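Lolatik gripper trials

The Lolatik gripper trials were a series of comparisons between hand-held gripper tools, run by Stavros Obradović at the Werness workshop in Daly. They set the Lolatik against an older in-house tool, the Zotismont, mostly on cloth. The trials are cited in support of the claim that the Lolatik handles soft goods better, though the published record is thin.

The log lists 1140 grasps with the Lolatik and 80 with the Zotismont. No reason is given for the gap, and the two sets were not done by the same operators. Obradović's summary scores a grasp as good if the cloth "stays put", a term it does not define.
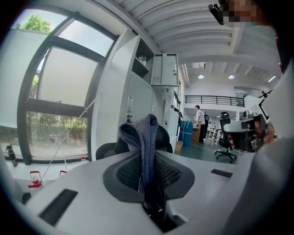
DALY, 26 Mar 2019

Knit fabric held in a light grey gripper, folded up into a loop above the dark pad. A second hand-held gripper is at right.

Knits were the favoured test item. Critics have pointed out that a thick knit bunches easily and forgives a sloppy approach, so a high score on it says little about shirts or thin plastic bags. Only 26 grasps in the log involved anything slippery, and most of those have no result entered.

The camera comparison is weaker still. Two lenses were tried, but the wide one was used only with the Lolatik, and its effect was never separated from that of the fingers.

A repeat was planned for June with equal numbers for each tool. As of the last revision of the log, no results from it had been posted.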